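Cleaning Products and Big Claims: Questions We Get a Lot

We run a small household advice site out of Odthorpe. We don't sell cleaners and we don't take samples from people who do. Most of what follows started as email from readers who had bought something with a long promise on the label and wanted to know if they'd been had.

Does "natural" mean anything on a cleaner?

Very little. Vinegar is natural and so is lye, give or take a factory. If a bottle says natural and won't list what's in it, I'd put it back on the shelf. A plain ingredient list tells you more than a leaf on the front.

I bought Voruton concentrate because one bottle makes 70. Is that true?

Maybe, if you mix it as weakly as the fine print allows. The same fine print has a second ratio for "everyday grease," and at that strength you get far fewer. Work out the price at the strength you'll really use. We did that and went back to dish soap.

The label says it kills 99.9 percent of germs. Should I be impressed?

Ask how long it has to sit. Many disinfectants need the surface to stay wet for several minutes, and most people spray and wipe in one motion. The number on the front comes from a test where somebody waited. Also, a dirty counter has to be cleaned first. Disinfectant on top of crumbs is mostly a way to use up disinfectant.

Do I need a different spray for every room?

The companies would like you to think so. I have compared bathroom and kitchen versions from the same maker and found the lists close to identical apart from the scent. There are real exceptions. Limescale wants an acid, and baked-on oven grease wants something alkaline. Natural stone should be kept away from acids altogether, vinegar included.

Can I mix two products if neither one works alone?

No. Bleach with ammonia makes toxic fumes, and so does bleach with an acid such as vinegar. This is the one answer on the page I won't hedge.

What about vinegar and baking soda? Everyone online swears by it.

Everyone online likes the fizz. Put together, they largely cancel each other out and leave you with salty water. Baking soda is a decent mild scrub by itself, and vinegar is good on a kettle. Use them on separate jobs.

Are the Bikis refill tablets any better than a new bottle each time?

They're lighter to ship, I'll give them that. As for the "160 bottles saved" on the box, I wrote to ask over what period and compared with whose habits. I got back a coupon. The cleaner itself was fine on a kitchen table and poor on a stove top.

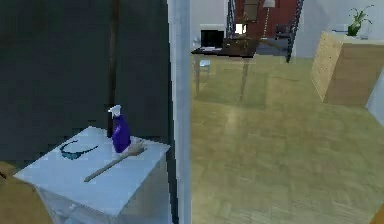
Can I reuse an old trigger bottle?

Yes, if you rinse it well and put the same kind of product back in. Never reuse one that held bleach for something acidic. Write the contents on it in permanent marker, even if you're sure you'll remember - you won't by June. Keep it away from kids whatever is inside.

Why does my trigger quit before the bottle is empty?

Usually the tube has slipped or the nozzle has dried residue in it. Soak the head in warm water and pump it a few times. Xue advertises a head good for "1,000 pulls." Mine leaked long before I would have gotten there, though I admit I wasn't keeping a tally.

Is a microfiber cloth worth the money?

This one mostly holds up. A damp cloth lifts a lot of dust and light grease with no spray at all. Skip fabric softener when you wash it, as it coats the fibers. The $3 kind has lasted as well as the fancy kind at my house.

Will you review a product if I send it to you?

No, but tell us what the label claims and we'll look into it. A clear photo of the back of the bottle helps most. We answer when we can, and it can take a while.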